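Household Economics, Evening Section
Handout 6: Why We Keep Things
5th April

Read this before class, or at least before the second half of class, when I start asking people about it.

Last time we finished with depreciation, which most of you took well, considering what it did to your cars. Tonight's topic is the other side of the ledger. If things lose value from the moment they come home, why do we hold on to them so long after they have stopped being useful? Economists have several answers. Your attic has several more.

1. The endowment effect

People tend to ask more for a thing they own than they would pay to get the same thing. You wouldn't give five dollars for my fondue set. I wouldn't take less than thirty. It has not been near cheese in years, and the forks are color-coded for guests who have since moved away.

The usual classroom test is to hand mugs to half the room and let the two halves trade. In theory a good share of the mugs should change hands. In practice the mug people sit there holding their mugs. We tried it with this section in January, using pens, and Amra Radonjić would not sell hers at any price the room could raise. She has asked me to note that it was a good pen.

Two explanations get offered. One is loss aversion: giving something up hurts more than getting it pleases. The other is duller and probably does a lot of the work. Sellers are wary of being cheated, buyers are wary of being cheated, and the gap between their prices is just two wary people standing apart. The readings lean toward the first. I lean toward the second on days when I have been selling things online.

2. Option value

An option is the right to do something later without having to do it. Keeping a spare lamp is an option on a second lamp. It has value if there is some chance you will want one, if buying a replacement would cost real money, and if storage is cheap.

Write it out like this:

Value of keeping = (chance of needing it x cost of replacing it) - cost of keeping it

Take a folding table that would cost $50 to replace. If the chance of needing it is one in ten, the option is worth $5. If it lives in a closet you would otherwise use for coats, you are probably losing money on it. If it lives in a barn you already own, keep the table. Keep two.

The trouble is in the first term. Ask anyone how likely they are to need the bread machine again and you will get a number that describes the person they intend to be. I do this with running shoes.

3. Sunk costs, again

We covered these in Handout 2 and I am still getting papers that treat them as a reason to go on. What you paid is gone. It is gone if you keep the thing and gone if you don't. The only prices that matter now are what it would fetch, what it would cost to replace, and what it costs you to house it.

Verena Lehner raised a fair objection, so I'll put it here for those who had already left for the parking lot. Keeping the expensive mistake in view may stop you from making it again. That would make the unused rowing machine a kind of teaching aid. I accept this argument for one rowing machine per household.

4. The cost of keeping

Everyone leaves this one out. Storage feels free when you have already paid for the house, which is the same reasoning that makes the second helping feel free at a buffet.

Work through the Ulley case (page two of the packet). The family rents a storage unit at $100 a month. In it are a sofa, a crib, several boxes marked MISC, and a smaller set of boxes that came out of the first set. Nobody in the family can list the contents from memory. Before you call them foolish, notice how each single month looks. Clearing the unit costs a whole weekend and at least one argument. Paying the bill takes a few seconds. Any given month, paying is the easier choice, and the months go by.

This is present bias, and it comes back in the unit on retirement saving, where it is less funny.
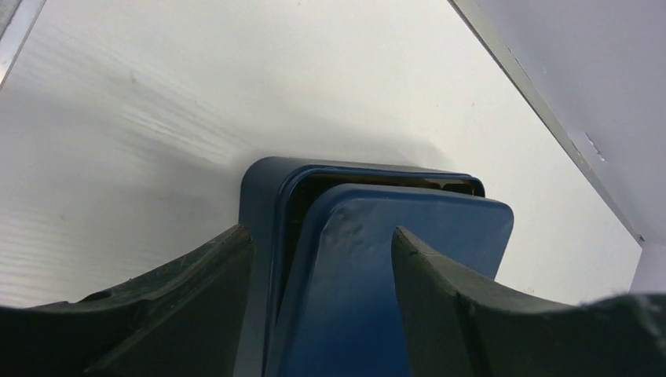 The standard cures all work by moving the effort or the deadline. Put a date on the box. Agree with someone that unopened boxes go out on that date. Pay for storage a year at a time, so that the bill is large enough to start a conversation. Dezső Sárközi suggests having your brother-in-law hold the key, on the theory that you would rather lose the sofa than call him.

5. Things that are not really things

Some objects are kept for what they stand for, and the formula in section 2 handles these badly. A grandmother's mixing bowl has a replacement cost of a few dollars and also cannot be replaced. Economists file this under "sentimental value" and move briskly to the next chapter.

I would rather we slowed down. Sentimental value is value. If a bowl on a shelf gives you a small pleasure each morning, that belongs in the sum like anything else. What deserves a harder look is the box of such objects you never open. Tímea Tóth put it well in discussion: if you would not notice it leaving, you are keeping the guilt and the bowl is only the packaging.

For next time

Choose one object at home that you have not used in over a year. Estimate the three terms in the formula and show your work. Then say whether you will keep it, and whether the formula had anything to do with that.

One page is plenty. Csenge Lakatos has asked whether a spouse's object may be used. It may, but you will need to present your findings at home as well, and I can't grade that part.

Bring the Ulley packet again. If you have lost yours, there are spare copies in the cabinet at the back, where I have been keeping them just in case.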